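## 3. Bread at the shared table

Of all the foods recorded in the Prultdale meal diaries, bread was the one people most loved to write about! We had expected it to turn up often, as a cheap and filling side, but we hadn't expected the sheer amount of care that went into describing it. Of the 949 diary entries that mention a meal eaten with others, a great many say who brought the bread, who cut it and who was offered it first. Soup, by contrast, is usually just "soup".

The diaries were kept by 20 households in Prultdale and the neighbouring village of Urnel, and ran for four weeks in August (harvest time, when people eat together more than in other months). Households wrote in whatever way suited them. Jamie Dunmore read the entries from Prultdale and Hòa Hà those from Urnel, and the two then swapped piles and compared notes. Where they disagreed on what counted as a shared meal, the entry was kept and marked.

What struck both readers was the idea of the mixed tray. Hosts in both villages seem to feel that one kind of bread is fine for family, while guests should have a choice, even if the choice is between two rolls of different shapes (Figure 3).
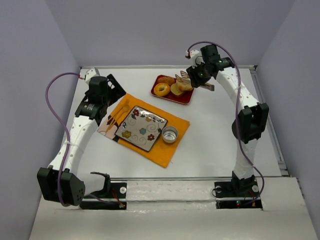 *3-minute read*

**Figure 3.** Mixed breads on a red tray, with a bagel at the front left.

The habit has its own small rules. In Urnel the tray is passed before anything else is served, and the person who receives it first is expected to take the plainest piece. In Prultdale it stays put and people reach. One diarist there, who had moved from Urnel on marriage, wrote with real delight about the first dinner at which she "grabbed the seeded one and the roof did not fall in". We found several entries like hers, and they were a joy to read.

Where the bread comes from matters too. Gritby, the bakery on the Urnel road, is named again and again, often with the time of the visit, as if arriving before 8 a.m. were part of the gift. Home bakers are praised more warmly but also teased more freely – a flat loaf can be brought up at the table for years.

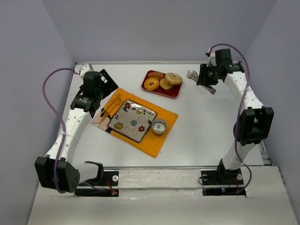 Teasing of this kind is worth a closer look, as it hardly ever touches other dishes. Ninh's earlier work on village kitchens suggested that people joke most about the food they feel safest with, and our diaries fit that view very well. A failed roast is passed over in silence. A failed loaf gets a nickname. In one Prultdale house the nickname had outlived the baker, and her grandchildren still used it for any bread that came out too dense.

We also looked at leftovers. Guests in Urnel were often sent home with what remained of the bread, wrapped in a cloth that had to be returned, and the return of the cloth then became the reason for the next visit. Six of the households described this chain in full, and we follow two of them from start to finish in Section 4.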